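Cups and Their Holder: Plastic Tumblers in Color

Gallery, page 14
Text by E. Trajkovski, Stundstead

Welcome to the tumbler page. The earlier pages of this gallery show bowls, lunch boxes and the long story of the bread tin. On this page there are only plastic cups and the black mesh container which we use for keeping them together. It is a small subject, but I receive more letters about the cups than about anything else in our kitchen, so I have written more text than usual.

We started with plastic cups when we moved to the apartment in Baltotgate. The floor there was stone, and in the first month we lost five glasses. My mother-in-law then gave us a pack of colored tumblers, and since that time we did not go back to glass for every day. Glasses are for guests, and now also some guests ask for a cup.

Please click on a picture to make it bigger. The notes can be read in any order.

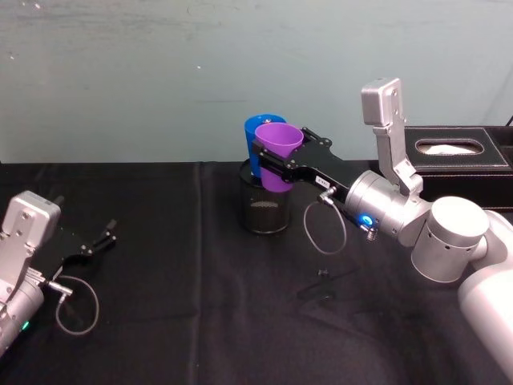

TUMBLERS, PURPLE AND BLUE

The purple cup in front, with the blue one standing in the mesh container behind it. On a black cloth both colors come out very well. I had tried a white tablecloth for earlier pages of the gallery and the blue looked tired on it.

About the colors. I call this one purple, but in my family there are three opinions. My husband says violet, my older daughter says grape. In the shop list of Flostano, where we buy most of our kitchen things, the color had only the number 103, and the blue had the number 100. We still use these numbers at home when we want to be funny. "Who drank from my 103?" is a normal sentence at breakfast.

Each person has one color and keeps it the whole day. Before this rule I was washing a mountain of cups every evening, because a person puts a cup down, forgets which one it was, and takes a clean one. With the color there is no discussion. Purple belongs to my younger daughter and blue to me. Guests receive yellow or green, which live on the upper shelf and are not on this page.

Washing

I wash the cups by hand in warm water, with a soft sponge and a little dish soap. Our first pack went into the machine on the lower rack, and after one summer they became cloudy and two of them did not stand straight anymore. On the upper rack the result was better, but I like them shiny and hand washing takes only a few minutes.

For tea stains I use one spoon of baking soda with enough water to make a paste. Leave it for the time of one radio program, then rub with the finger and rinse. Do not use the rough green side of the sponge. The scratches stay forever and the next tea goes directly into them.

If a cup smells of juice or of soap, fill it with water and a slice of lemon and leave it overnight. It helps also with a smell of coffee, but not completely. Coffee in my house goes into a ceramic mug for this reason.

Drying

This is the point where I had the most trouble. A tumbler which is put upside down on a flat towel keeps the air inside, and in the morning it is still wet and smells a little bit. Now I put the cups on a wire rack first, with the opening down, and I turn them after an hour. Only when they are dry they go into the container.

Stacking

Tumblers which are wider at the top than at the bottom go nicely one inside the other, and they save a lot of place. But they also like to stick. If there is one drop of water between two cups, they hold like glue. My method: warm water around the outer cup, cold water into the inner cup, wait a moment, and then turn gently. Do not pull straight, and never use a knife between the rims. I did it once and the rim of the outer cup got a white line which I feel with my lip every time.

I do not make high stacks. With more than four cups the bottom one is pressed too much, and the children always want exactly the bottom one.

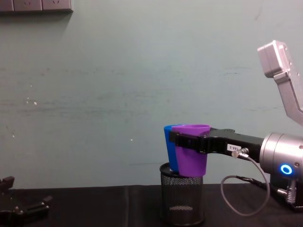 Purple and blue tumblers held together over the black mesh container.

I like in this view how the purple takes all the attention and the blue is only a narrow piece at the side. When you look at the two cups on the shelf it is the opposite, the blue is stronger. I cannot explain it, maybe it is my kitchen lamp.

The container

Many readers asked what kind of container it is and if it was made for cups. I do not know for which purpose it was sold. It was with the office things, between the paper trays and the letter holders, and I bought it for wooden spoons. For the spoons it was not good, the thin handles fell to all sides. Then for some weeks it held umbrellas for dolls, and after that the cups moved in.

What I like about it:

The mesh lets the air go through, so a cup which was put away a little too early has still a chance.

It is round. In a square box the cups travel into the corners and you hear them every time you open the cupboard.

Black goes with every color of cup. I had also looked at a white one, but flour and dust are visible in the mesh sooner or later and I preferred to have it in black.

It can be carried to the table with one hand under it. For the garden this is very practical.

What I like less: crumbs fall inside and stay on the bottom. I turn it over above the sink and knock on it, and two times in the year I wash it with an old toothbrush. After washing it must dry well, near the window and not in the cupboard, or there can come rust where the wires cross.

If you want to look for a similar one, take one of your own cups with you to the store. The cup should go in and out without touching the sides hard. Try it with the widest part, that is normally the rim. I did not do this with my first container and it was too narrow by the thickness of a coin.

The cloth

The black tablecloth has its own history. It was bought for a school play in Stundstead, where my daughter was the night. After the play it was too good for throwing away, and it has served for all pages of the gallery after the bread tin. It shows every small piece of lint. I go over it with sticky tape before I put something on it, and I iron it from the back side with not much heat. Wash it alone the first time! Mine made a whole machine of socks gray.

Small questions from letters

Can the cups go into the microwave? Mine not. Look on the bottom of your cup or in the paper which came with it, and if there is no information, do not try.

Can they go into the freezer? I have frozen water in them for the picnic box, filled only to the half. It worked, but I let them become warm slowly before I pressed the ice out.

Where do you buy the colors one by one? The Flostano store used to sell single cups in September, when the summer goods went out. Otherwise they come in mixed packs and you must exchange with the neighbors. I have an orange one to exchange against a second blue, if somebody is interested.

Do the colors become pale? The ones near the window, yes, slowly. In the cupboard I did not see a difference until now.

Next page: lids that fit nothing
Previous page: the bread tin, part 2
Back to all galleries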